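Print this section | E-mail this section

4.2 Intermediate states in the folding of white garments

The sorting rules set out in Section 3 assume that a garment can be assigned to one of two classes, open or folded, when it is recorded. In the Trudport laundry this assumption held for towels, pillowcases and most trousers. It held poorly for upper-body garments, and least well for white ones. The present section deals with the states between the two classes and with the surface on which the garment rests.

A garment was treated as open when every hem lay in a single plane and no part of the body panel covered another part. It was treated as folded when its outline could be enclosed by a rectangle with no projecting fabric. Anything else was entered as intermediate. Of the 2,000 entries in the Trudport log, 122 were intermediate entries for white garments, and these were reviewed a second time under the revised rules. The review was carried out in October, after the log had closed.

Three features were used in the second review. The first was the position of the main fold relative to the long side of the garment. The second was the presence of a bulge, defined as a portion of fabric extending beyond the line of the body panel with a rounded edge and without a crease of its own. The third was the visibility of creases under even light. Creases in white cotton are shallow and produce only weak shading, and a fold that is obvious to the hand may be nearly absent to the eye. Reviewers working at the Kılıçarslan site reported the same difficulty with bed linen.

The choice of table covering affected the third feature. A plain white cloth gave no usable boundary between garment and table. A dark cloth gave a sharp boundary but made the garment appear uniformly bright, so that interior folds were lost. A printed cloth with small, scattered marks was adopted as a compromise. The marks stop where the garment begins, which allows the outline to be followed even where the two whites are close in value. The Kukeo pattern book lists coverings of this type under terrazzo prints. Large prints were rejected, as were stripes, which reviewers tended to read as fold lines.

Figure 4 illustrates an intermediate state on a terrazzo covering. The long fold separates a broad upper panel from a lower band, and the bulge toward the lower left places the garment outside the folded class.
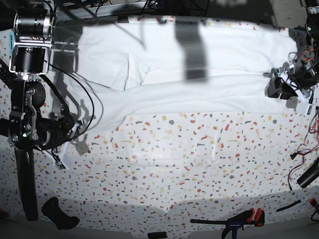
Figure 4. White garment in an intermediate state, partly folded over itself, on a white cloth with small colored flecks.

Skimimo, commenting on a draft of this section, objected that the bulge should be scored by its length and that its mere presence says little, as a small overhang can be tucked under in one motion while a large one requires the garment to be opened again. The objection is reasonable. Length was not recorded in the Trudport log and cannot be recovered from the written entries. A separate trial with 18 garments is planned in which the bulge will be measured from the edge of the body panel to its farthest point.

Creases in the covering itself were ignored in scoring unless they ran beneath the garment and altered its outline. Coverings were replaced when such creases could no longer be smoothed by hand. The treatment of sleeves is taken up in Section 4.3.

Print this section | E-mail this section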